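Section 6. Setting Up a Procession Entry in the Prumeo Festival Planner

This section covers the registration of carts, walking groups and bands for a municipal feast day or pilgrimage. It assumes that the event itself has already been created under Events > New and that the route map has been loaded.

Before you start

Have the following at hand:
- the event code issued by the town hall
- the signed entry form for each cart or group
- the length of each cart, including the drawbar
- the mobile number of one contact person per entry

Caution: Do not open the same event on two computers while entries are being added. The last one saved overwrites the other.

6.1 Adding an entry

1. Open the event and select the Procession tab.
2. Click Add entry. A blank form appears on the right.
3. Choose the type: Cart, Walking group, Band or Animals.
4. Type the name exactly as it should be read out by the announcer. The field holds 80 characters, including spaces.
5. Enter the contact person. For a parish or village association, enter the person who will be present on the day, not the president.
6. Click Save. The entry receives a number and moves to the Unplaced list.

Note: Entry numbers are permanent. If an entry is deleted, its number is not given out again, and gaps in the list are normal.

6.2 Placing entries in order

1. Drag the entry from Unplaced to the Order column.
2. Set the gap to the entry in front. Bands need a longer gap than walking groups. The default values can be changed under Settings > Gaps.
3. Check the total length at the foot of the column. On the sample route supplied with the program (Harms, 972 meters), the column turns amber when the procession is longer than the route.
4. Lock the position of the image bearers and the clergy with the padlock button. Locked entries do not move when others are inserted.

Caution: Reversing the order with the Flip button also reverses locked entries. Use it only for the return leg.

6.3 Water and rest points

Each rest point is attached to a place on the route and to a list of entries that stop there. Add the rest points after the order is final.

1. Select Route > Rest points > Add.
2. Click the place on the map.
3. Under Supplies, pick an item from the catalog and enter the quantity.
4. Tick the entries that will stop.
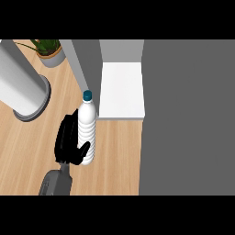
Water bottle, screw cap.

Quantities are entered per rest point, and the program does not carry unused stock forward to the next one. Offerings carried on the carts (fruit, bread, cheese) are recorded under Offerings and must not be entered as supplies.

6.4 Printing the marshals' sheets

1. Select Print > Marshals.
2. Choose one sheet per marshal or one sheet per street.
3. Check the revision line at the top. It must match the revision shown in the Procession tab.

If the sheets print without street names, the map layer is switched off. Turn it on under View > Layers and print again.

Error 387: the event code is missing or has expired. Request a new code from the town hall and enter it under Event > Properties. Saved entries are not affected.

Section revised Tue 14 November. Corrections to Noeline Tawhiri, Documentation.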